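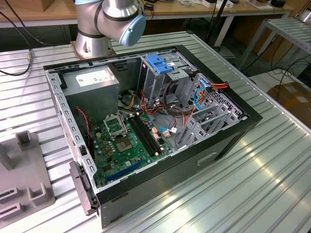 Stripping an old office tower for parts

I've pulled apart a fair few of these now, and every time a mate hears about it they ask if I can show them how. So this is how I go about it, start to finish. You'll want a Phillips screwdriver, a couple of old takeaway containers for the screws and a clear bench with good light. Set aside an arvo for your first one - you'll get quicker.

Before anything else, shut it down properly, switch it off at the wall and pull the power lead. Then hold the power button in for 5 seconds to drain whatever's left. Lay the tower on its side and take the side panel off. I touch a bare bit of the metal chassis before I go near the board, and I keep doing it whenever I've been up to make a cuppa.

Now have a good look before you yank anything. I like to take a photo on my phone at this point, especially of the little front panel connectors, which all look the same once they're out.

Memory and processor go first if they're still there. Memory is easy: push the latches at the ends of the slot outwards and the stick lifts out. For the processor, take the heatsink off, release the lever, swing the bracket up and lift the chip by its edges. 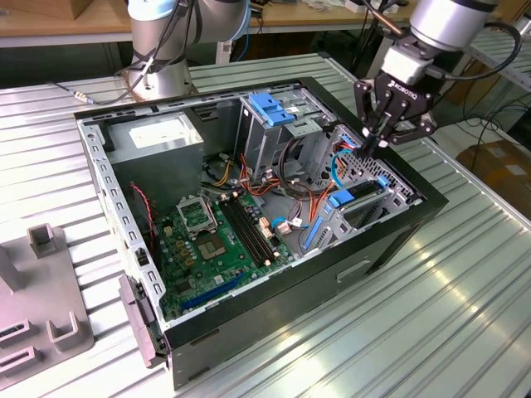 Next up is the hard drive, and it's the bit I reckon people make hardest for themselves. Unplug both cables before you try to shift the drive. Hold the plug itself and wriggle it a little, and don't pull on the wire! Some SATA data cables have a tiny metal clip you need to press down, and if it feels stuck, that'll be why.

My first go at this was an old Mulla desktop I bought in August for 12 dollars, and I snapped the plastic clean off the socket by being impatient. Tshepo Joubert, who sits across from me at work, still brings it up.

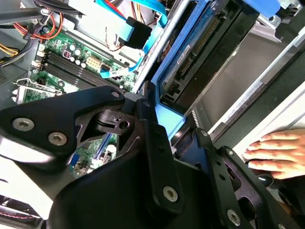
Tuck the loose cables back over the side of the case so they don't snag. If someone's around to help, get them to steady the tower, as the lighter ones like to skate about on the bench.

With a caddy, there are usually no screws to undo. Look for the coloured plastic (blue is common), squeeze or press the tab and slide the whole lot out along its rails. Go gently and keep it straight.
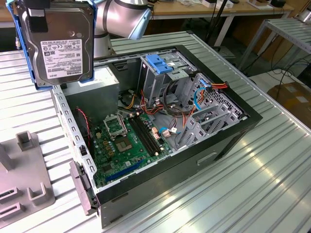 Issue 13

Once the drive's out, put it down somewhere soft, label up, and leave it in its caddy until you've decided what to do with it. Check for anything you want to keep before you wipe it. If you're passing the drive on, do a full wipe, and if it's dead, take it to an e-waste drop-off.

The power supply comes out last in my house. Unplug the big board connector and the smaller processor one, undo the screws at the back and slide it free. Never open the power supply itself, even if it's been sitting in the shed for months.

Screws go in one container, cables in the other, and the empty case goes back under the bench until I've got a carload for the tip.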